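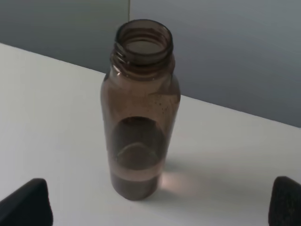
About Gostwood Public Safety Training

Welcome, and thanks for stopping by. We are a small school in the town of Gostwood, and we train people who want to help keep their communities safe: reserve deputies, auxiliary officers, dispatchers, court security staff, and the folks who run neighborhood patrols and would like to run them well. Some of our students are headed for full-time careers in law enforcement. A good many more have day jobs they like just fine and give up their evenings to learn what a reserve officer can and can't do under the law.

How we got started

The school was opened by Ludivine Gilbert, who spent 22 years with the county, first on night patrol and later running the reserve program. Back then reserves got a uniform, a thick binder and a ride-along, and the rest they picked up as they went. Ludivine thought they deserved better than that (and so did the public), so when she retired she rented two rooms over the old Picard feed store and put up a sign. The first class had nine students and one very loud radiator. She taught everything herself that winter, from report writing to traffic direction, and she will still tell you that traffic direction was the hardest one to teach indoors.

We outgrew the feed store after a few years and moved to our present building on Hevach Road, where we have three classrooms, a mat room, a mock courtroom and a parking lot big enough for the driving basics course. The radiator did not come with us. The Picard sign did, though, and it hangs in the front hall by the coffee.

Since that first winter, 3,933 people have finished at least one of our courses. We've kept in touch with a surprising number of them, and every December we hold an open house with chili and cornbread where former students come back to swap stories with the new ones. If you're thinking of signing up and you'd like to meet the people who have sat in these chairs before you, it's a good evening to come by.

What we teach

Our main course is the Reserve Officer Foundation, which runs 26 weeks on evenings and weekends. It covers state criminal law, search and seizure, use of force, de-escalation, first aid, radio procedure, evidence handling, report writing and testifying in court. Students tell us they come in most excited for the mat room and go home talking about the law classes, which makes our law instructors very happy, as you might guess.

We also offer shorter courses:

Dispatcher Basics
Court and Building Security
Crowd Safety for Parades, Fairs and Public Meetings
Crisis Calls and Mental Health
Evidence Room Procedures
Neighborhood Patrol: Eyes, Ears and a Telephone

That last one is open to anyone over eighteen, with no background needed, and we like teaching it very much. It spends most of its time on how to be a good witness, how to talk to a 911 operator, and when to stay in your car.

Évan Tanguy heads up our instruction staff. He came to us from a dispatch center and built our radio lab from the ground up, and he has a gift for staying calm that seems to rub off on a room. He and Ludivine go over every course together once a year, line by line, and they don't always agree – you can sometimes hear them from the parking lot – but the courses are better for it.

What we believe

We think authority should come with training, and plenty of it. A badge asks a lot of the person wearing it and of everyone that person meets, and we try to keep both in mind in every class. We don't endorse candidates for sheriff or any other office, and we don't lobby. Our students hold every kind of opinion, and some of the best discussions we've had here started with two people who disagreed over lunch.

Our records software comes from Wetetti, so enrolled students can see their hours and test scores online at any time.

Visiting and getting in touch

The front office is open mornings and most evenings when class is in session. Our library holds nearly 800 books and manuals, and you're welcome to read in it whether or not you're enrolled. Please sign in at the desk first. For course dates, tuition help or group rates for departments, call the office or stop in and ask for Évan.

Page last updated 23/03/2018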